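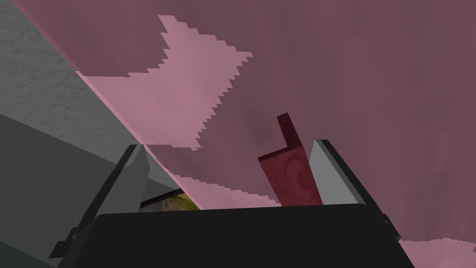 Fig. 1. Gripper with open fingers (rendered view).

Unit 9: Memorizing a short keyboard piece

Set piece: the Mosar study, 46 bars, from the course packet. Bring a clean copy with no fingering written in.

Divide the piece at the phrase endings. Phrases in this study vary in length, so do not cut it into equal blocks. Mark each starting point with a letter. These are your entry points, and you should be able to begin at any of them without playing what comes before.

Learn the last phrase first, then the one before it, and work back to the opening. Hands separately until the left hand is secure alone. Most memory slips in the Huladthorpe class were in the left hand.

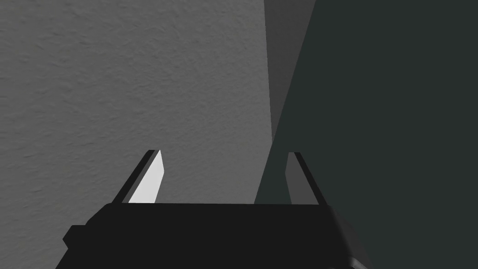
Horgan objects that working backward hides the harmony, and would have students write out the chord at each letter before touching the keys. Both methods are allowed for the test. The chord sheet is collected either way.

Tempo. Start at half speed. The test tempo is 67 to the quarter note. Do not use the metronome for the first run of a session.

Session length is 15 minutes, followed by a break away from the keyboard. After the break, play from a letter chosen at random, without the score. If you stop, note the bar and go on to the next letter.
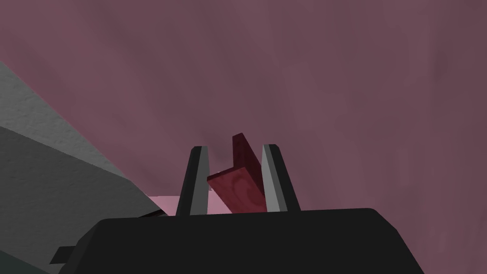 Nuala Cullinane

Corrections to the packet: in the Mosar study, the tie into the final bar is missing from the lower staff. The repeat sign on the second page is a misprint and should be ignored. Replacement pages will be handed out in July.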